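Microwave Door and Panel Notes, README

Maintained by Vy Bùi and Tímea Szekeres for the Plolgate kitchen set. Last revised March 1, 2018.

What this folder is

A collection of 144 short records about one everyday job: opening a countertop microwave, closing it again, and dealing with the buttons. We started it in December after reading one too many appliance guides that treat a microwave as a box with a door. I don't think it is that simple, and I'm not convinced the guides' authors had stood in front of one lately.

Of the 144 records, 80 are about the door, 26 about the panel and 18 about the turntable. The rest are mixed and should be treated with suspicion until one of us has reread them.

Fields

record_id – a plain number, no meaning in the order
door – open, closed or unclear
display – what the digits say, or blank
plate – in, out or not visible
note – free text, mostly Tímea's, mostly complaints

Sample pictures
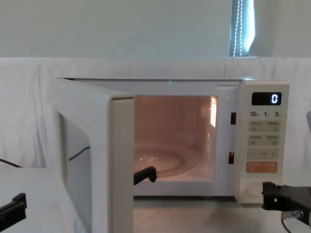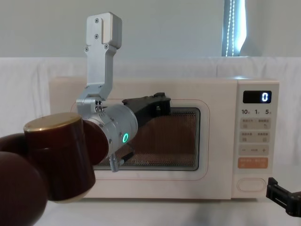
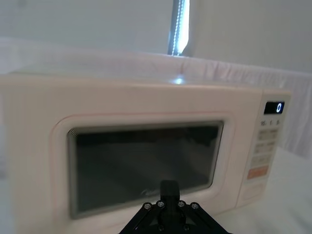 Cream-white countertop microwave, one session.

Please read "closed" with care. A door resting against its latches can look the same as one that has caught, and a still picture won't settle it. Vy wanted a fourth value for this. I argued against it on the grounds that people would use it for everything, and so far "unclear" has done the job.

The display field has a similar problem. A single 0 tells you what the digits say and very little else. The Lương notes we borrowed our format from record it as "ready", and I would like to know how they decided that. We write 0 and leave it there.

Button labels are copied only where we could read them. Small print is easy to get wrong, and two people reading the same panel will come away with different numbers. If a label is missing from a record, assume we couldn't agree on it. Don't fill it in from a manual.

What it is not good for

Cooking times. Power levels. Any claim about microwaves in general. Fotance asked if the records could support a buying guide and we said no. A Plovville reader wanted to use them to compare door hinges, which seems optimistic to me, but the door records are there to try.

Known problems

Some notes say "plate in" for a closed door, where the writer was going from memory. We are changing these to "not visible" as we find them.

Corrections go to Tímea, with the record_id.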